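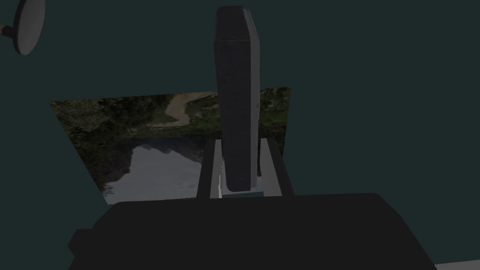 How long does it take to learn enough of a language to follow a town meeting?
For me it was 14 months, and I still lose the part about drainage.

I write this thread for people who moved to a small place as I did and are afraid of the meeting. I live in Drorncombe. My first language is far from English. I am slow but I am stubborn.

1/ At my first meeting I understood the greeting, the word "budget" and the goodbye. Between these was one hour and a half of soup. I went home and ate bread standing up in the kitchen.

2/ My mistake was to prepare with general vocabulary. I knew the words for animals at the zoo. I did not know "easement," "abutter," "warrant," "to table a motion." In the meeting there are no giraffes.

3/ So I began to read the agenda before. It goes on the town website in the evening, usually after 6 p.m. I printed it and marked each word I could not explain to a child. On the first one I marked 33 words, and it was only two pages.

4/ Please be careful with "table." In American English, to table a motion means to put it away for later. In my school books, which were British, it means to bring it for discussion now. I sat through one full meeting believing they would begin to talk about the parking any minute.

5/ "Moot" is also difficult. The dictionary gave me "open to debate." In our hall, when a person says the point is moot, they want that everybody stops talking about it.

6/ The recordings helped me more than any course. Our town puts the audio online. I listened to the same five minutes again and again while I washed dishes. First time, noise. By the fourth time I could hear where one word finished and the next one started.

7/ People do not speak in sentences at a meeting. They start, they stop, they say "well, what I mean to say is" and they start again. I had thought my listening was bad. Then I read the minutes next to the audio and saw that the minutes were much cleaner than the people.

8/ The minutes are a gift for learners. You get the same content two times, once spoken and once in tidy written English. No textbook I bought had this.

9/ Place names are a separate problem. There is a road here which is written Tiltesar and is said something like "Tilsa." For half a year I thought these were two roads, and I wondered why only one of them had potholes.

10/ I made a small notebook with two columns. Left: what the person said. Right: what it did. "With all due respect" went on the left. On the right I wrote "now comes the disagreement." "I'll be brief" is in there too. I will not share what I wrote for that one.

11/ The first time I spoke, I read from paper. It was about the bus stop. I had 5 sentences and I practiced them in the car. My voice was too high and I said "shelter" with the wrong vowel, but the answer I got was about the bus stop and not about my vowel.

12/ If you plan to speak, learn the opening formula by heart. Here you say your name and your street. With those first words already safe in your mouth, the rest comes easier. Ask at the town office what the form is in your place.

13/ Someone asked me if an app is enough. I used one every day, my longest streak was 387 days, and I am thankful for it. It taught me to order coffee for two people who are vegetarians. For the meeting I needed the agenda, the audio and a pencil.

14/ What I still cannot do: jokes. The room laughs and I laugh with it, about one second late. Also people who talk with the back turned to the microphone. I have accepted both.

15/ And drainage. Culvert, swale, catch basin, invert elevation. I look them up each spring and by September they have left me again.

Somebody wrote to ask which dictionary. I use a learner's dictionary for normal words and the glossary on the state website for the legal ones. Look if your state has one, it is free and mostly short.

Next meeting is about the sewer rates. I have already marked my pages.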